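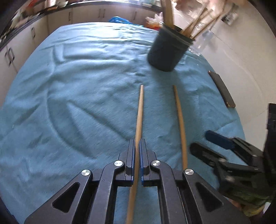
How far ahead can guests book a table through Stumeo?

Up to 143 days, unless you set a shorter limit under Booking Window.

2 min read

Setting up group bookings

Stumeo treats any party of 8 or more as a group. Groups go into a separate list and are not confirmed until a member of staff accepts them. Finish your floor plan before you start this section.

1. Sign in on the Trondier terminal with a manager code. Server codes cannot open Settings.

2. Tap Settings, then Bookings, then Groups.

3. Enter the smallest and largest party you will take. The largest cannot be more than the seats in the room you have chosen.

4. Choose which tables may be joined. Up to six can be linked in one row.

5. Set the sitting time. The standard setting is two hours.

6. Attach a menu. If you serve sharing platters, tick Priced per table, or the bill will charge each guest for the full platter.

7. Tap Save and wait for the green bar.

Note: Restaurants with more than one dining room must repeat steps 3 to 5 for each room. The sample account, Ledesma, has a main room and an upstairs room already filled in, and you can copy its settings.

Caution: Changing the sitting time does not move bookings already accepted. Check the list for overlaps before evening service.

Deposits are handled by Brillholm and have their own page in Settings. Leave Deposits switched off until your bank details show as Verified.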